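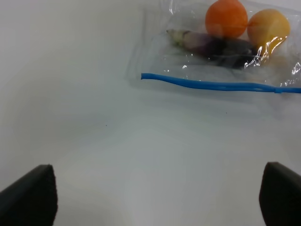 Kikon Bagging Set – README

Maintained by the packing automation group at Domville. Contact: Hernán Condori. Last revised in June.

Summary

This set holds wrist-camera recordings of a two-finger gripper handling clear plastic zip bags on a white tabletop. It was collected to train and test a bag-closing skill for the sample packing bench at Domville. The set contains 1,000 episodes recorded at 4 stations. The release also includes the operator notes, the shift log and a short record of how bench work changed while the cell was being brought in. Users who only need the recordings can skip the section on work practice.

Background

Domville packs mixed sample bags for buyers who want to see several products together. Before the cell, each packer filled a bag, pressed the air out, closed it and labeled it. Closing was the step most often named in complaints of thumb and wrist pain. It was also the step with the most rework, as a zipper that looks closed may still be open at one end. The cell was therefore scoped to closing only. Filling and labeling remain manual.

Task definition

An episode starts with a filled or partly filled bag on the table and the gripper open. The arm approaches the closure, takes hold of it and moves along it. The episode ends when the gripper opens and the arm withdraws, or when the operator stops the run. Stopped runs are kept in the set and carry the outcome value "stopped". They should not be treated as failures without reading the operator note – some were stopped for reasons unrelated to the bag.

Contents vary between episodes. Fruit and vegetable shapes are common. Rounded items tend to roll when the bag is lifted, and long items can push against the film near the closure. Item identity is not labeled, and the film makes it hard to recover from the wrist view alone. 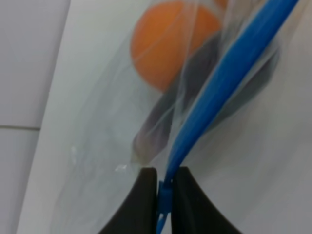
Grip position relative to the closure is labeled by hand for every episode. Two annotators marked it independently and a third settled disagreements. Most disagreements concerned frames in which folds of film lay close to the fingertips.

File layout

episodes/ one folder per episode, with wrist video and gripper state
labels/ grip position, outcome, annotator codes
notes/ operator notes, free text, lightly edited
shifts/ shift log, with station and role only
splits/ train, validation and test lists

Splits are made by station. No station appears in both train and test. An earlier split by episode gave scores that did not hold when the skill was moved to another bench, and it has been removed.

Changes to work at the bench

Staffing on the line was held level for the trial. What changed was the order of the work. Packers used to finish one bag before starting the next. With the cell running, they fill a batch of 20 bags, pass it to the cell, and label the previous batch while it runs. Several packers reported less hand strain. Several also reported that the pace was now set by the cell, and that the small pause between bags had gone. The batch call was changed in response: the next batch now starts when the packer presses the release button, and the cell waits without a timeout.

A new role, cell attendant, was added on each shift. The attendant clears stopped runs, checks closures by hand and writes the operator notes. The role rotates among trained packers and is paid at the higher bench grade. Training takes 2 shifts. The first version of the rota left night packers out, as training was only offered on Friday mornings. Sessions are now held on both shifts.

Individual output is not recorded. The shift log was designed with the packers' representatives, and names were never entered in it. Please do not attempt to link notes to persons by writing style or time of day.

Known limitations

– One bag supplier (Makhubela) accounts for nearly all episodes. Behavior on stiffer film is untested.
– Reflections on the film saturate the wrist camera in some episodes. No correction has been applied.
– Operator notes differ in length and detail between attendants.
– The Bundska gripper firmware was updated during collection. The version is given in each episode folder.

Use

Research and internal evaluation are permitted. Use for measuring or comparing the performance of individual workers is not. Label corrections can be sent to Hernán Condori with the episode number and the proposed value.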